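November, glaze bench, Clillow workshop

Picking up from the last page, where I ran out of room halfway through complaining about the satin white. Short version: it still crawls. It crawls on the inside curve of anything deeper than a saucer, and it leaves those little bald islands with fat rolled edges that everyone who wanders past the shelf tells me are "kind of pretty, though." They are not kind of pretty when you're eating soup out of them!

So I mixed a fresh 400 gram batch this morning, same recipe, same bucket of ball clay, but I swapped half the raw clay for calcined. Zlatko has been telling me to do this since summer and I kept putting it off (calcining is boring, the small kiln was always full, you know how it goes). The idea is that raw clay shrinks a lot when it dries, the glaze coat cracks, and then the cracks pull open in the melt. Less raw clay, less shrinking. I got 300 ml of water in before it would go through the sieve, then a splash more that I forgot to measure. Sorry, future me.

Consistency is like cold cream, the pouring kind. It settled faster than the old batch, with a hard cake on the bottom after lunch, so it needs something to hold it up. I put in a few drops of Epsom salt solution and that helped right away. Lurdes says use bentonite and be done with it. I'll try that on the next one, but I want to change one thing at a time for once in my life.
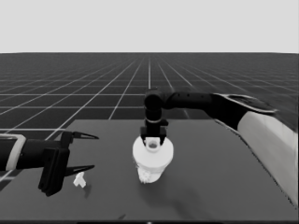

Fig. 1. Rendered tabletop, gripper open at left.

Tiles first. I dipped them in the Ostex body and in the Rutier body, since those are what we've got on the shelf, one second, two seconds and four seconds on each. The Ostex is much thirstier. You can hear it! The four-second tile came up with a coat so thick I could press my thumbnail into it, and there was a fine web of cracks by the time I'd washed my hands. Old recipe did that at two seconds, so I'm calling it progress, with my fingers crossed.

The Rutier tiles dried slow and even, no cracks on any of them, and I'm a bit suspicious of how nice they look. They were bisqued in the earlier load, the one Bernardo fired while I was out, and I can't find where he wrote down the top temperature. If it went hotter than usual then the tiles are tighter and take less glaze and that's all I'm seeing. Bernardo, if you're reading this, please put it in the kiln log and not on the back of a clay bag.

I also scratched numbers into everything this time. The last one is 109 and it's the ugly one with the chewed corner, ignore the corner.
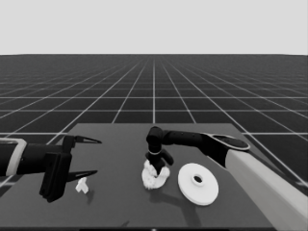

Can you just wipe the thick spots down with a sponge once the glaze is dry?

A damp sponge will thin them, but it also loosens the coat underneath, and on this white that's asking for a crawl. Rub high spots down with a dry finger and wear a mask while you do it. If the whole piece is too thick, wash it off, let it dry overnight and dip again.

I'm putting that in because Conceição asked me at the sink and I gave her a mumbly answer. The finger thing works best while the coat is bone dry and powdery. Do it over the tray, please, because I swept up twice today and it still got onto the banding wheels.

Loaded the test kiln at 4:30. Bottom shelf got the Ostex tiles, top shelf the Rutier ones, and I squeezed in two small mugs that have nothing to do with any of this. Cones front and back. The back cone always goes a touch earlier in there and I've stopped being mad about it. 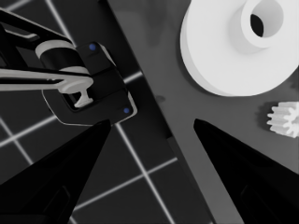

Entered by Idalina Falcão
Clillow glaze bench, evening

Okay, kiln's on, tea's made, a few notes on the slow part. I'm giving it a 30 minute soak at the top. The old schedule just shut off when the cone went, and I think the white wants time to smooth itself back over the small cracks. Zlatko thinks a longer soak will make it run. He may be right, but a glaze this stiff hardly moves (that's half the reason it crawls in the first place), so I'd be happy to see it run a little. There are cookies under everything just in case.

Other suspect, while I'm at it: dust. The bisque sat uncovered next to the Mendes bucket, and whoever was scooping dry silica out of it was pretty cheerful with the scoop. I wiped half the tiles and left the other half dusty, on purpose, marked with a D on the back. If the D ones crawl and the clean ones don't, I'll owe the calcined clay an apology.

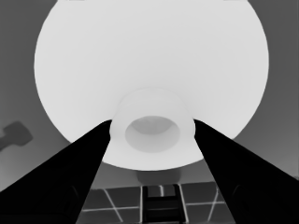 Feet next, then bed. We lost three bowls last month to glaze creeping under the edge and welding them to the shelf, and every one of them had a skinny foot with nowhere to put a clean wax line. I'd like us all to trim heavier for the white. The underside in the last picture is the shape I mean: thick ring, rounded on the outside, with a broad flat lip. On a foot like that I can wax the lip and a little way up the wall and still get a brush around it without holding my breath. I don't mind if the pots come out a bit heavy while we're testing.

Mine to do: throw six bowls in the Ostex with fat feet, mix a bentonite version of the white, buy wax. Lurdes is going to peek at the cones when she locks up. Tiles come out when I can hold them bare-handed and not before, and that goes for me too.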